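Deirdre Foley
2021-02-18

Spent the morning comparing two grippers in simulation before we order either. Same arm, same controller, only the hand changes. The Rollo is the narrow one, the Tredlow opens wider and weighs more.

Each gets 231 pick attempts from a fixed list of start poses. I reset the seed between runs so they both see the same mistakes from me.

The view from the wrist camera is dark with the default lights. I left it that way for the first batch, as our cell at Isdale is not bright either.

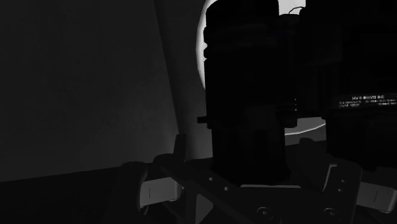
Does a wider gripper always need a slower close?

It depends on the controller. Ours limits force at the finger, so I ran both at 40 per cent speed and the wide one was fine. At full speed it bounced.

Rollo dropped 30 of its picks, nearly all on tall items held too low. Tredlow dropped 7, but it clipped the table more often on the way down.

The clipping is partly my fault. The approach height was set in November for a shorter hand and I never changed it. Fixed now, running the Tredlow batch again.

Hennessy controller next, if the licence comes through. Will post the numbers under this one.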